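# Hilasbridge community kitchen – quarterly walk-round

June 3, 2025. Checklist filled in by me, Meriem Bouzid, with Reda Belhaj holding the torch.

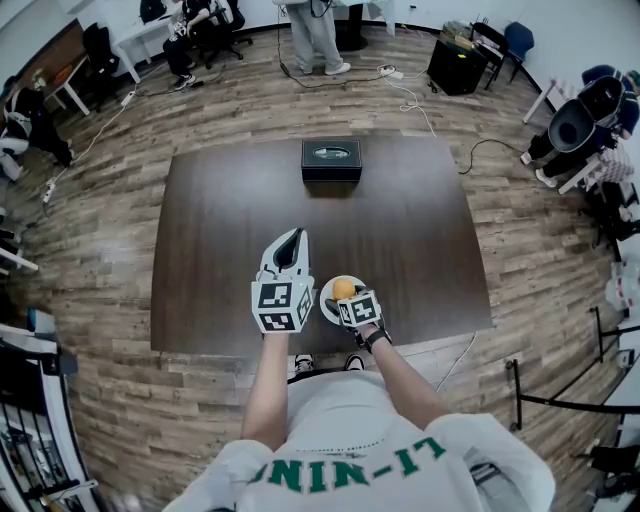
*The brown table, small white plate in use.*

Same form as April, with my comments squeezed in wherever the boxes were too small (they're always too small!). OK means leave it alone, FIX means someone has a job, WATCH means I'll be grumbling at it next time too.

## Floors and ways out

- [x] **Front door opens fully – OK.** Much better now the shoe rack has gone.
- [ ] **Back door opens fully – FIX.** It does open, but you need a shoulder. Reda thinks the frame has swollen. Wael Benkirane has a plane and has said yes to using it.
- [x] **Exit sign lit – OK.**
- [x] **Floor free of trip hazards – OK.** The mat by the sink has finally been taped down on all sides and I'm absurdly pleased about it.
- [ ] **Step into the larder – WATCH.** The yellow strip is peeling at one end. I pressed it flat with my foot and it stayed put, for now.

## Cooker and hood

- [x] **Gas tap turns freely – OK.** Handle is clearly marked as well.
- [x] **Burners light first go – OK.** Back left took two clicks, which I'm calling a pass.
- [ ] **Hood filters clean – FIX.** Oh dear. I could have written my name on them. They need a soak in hot water and soda crystals, and please don't put them through the dishwasher again, the mesh comes out all bent.
- [x] **Fire blanket on its hook – OK.** Tabs hanging down as they should be.
- [x] **Extinguisher gauge in the green – OK.** Pin and seal both there.

## Fridge and freezer

- [x] **Fridge at 5 °C or below – OK.** Reading 3 when we opened up.
- [x] **Freezer at -18 °C or below – OK.**
- [ ] **Everything labelled and dated – FIX.** There's a tub of something orange with "Hatem" on the lid and no date. Hatem Ait Brahim, if you're reading this, soup or curry? You've got 48 hours and then it's in the bin.
- [x] **Raw meat on the bottom shelf – OK.**
- [ ] **Door seals – WATCH.** The fridge one is splitting at the lower corner. It still grips a strip of paper when you tug, so we can wait a bit, but I've asked Lamrani for a price.

## Electrics

- [x] **Plugs and leads undamaged – OK.**
- [ ] **Kettle – FIX.** The lid doesn't click shut and it carries on boiling. I've unplugged it and put it on top of the cupboard with a note. Please use the little Jullau one until we get another.
- [x] **Trip switch tested – OK.** Sorry to whoever was in the middle of charging a phone.
- [x] **No daisy-chained extensions – OK.** A first!

## Tables and crockery

- [x] **Tables steady – OK.** Leaned on them all, properly leaned.
- [ ] **Plates and bowls free of chips – FIX.** Two chipped bowls taken out and wrapped in newspaper for the bin. The rest of the stack is fine.
- [x] **Knives in the rack – OK.** Bread knife is back from wherever it went.

## First aid

- [x] **Box easy to reach – OK.**
- [ ] **Contents complete – FIX.** Down to 3 blue plasters, and no burn gel at all. Somebody has kindly left us a great many safety pins. Meriem Abdelaziz is ordering the refill from Woltmont with the hand towels.
- [x] **Accident book and pen – OK.** No new entries.

Back door and first aid box come first, please, then the filters. Tick things off on the copy by the larder as you finish them, and put your initials so I know who to thank.

M.B.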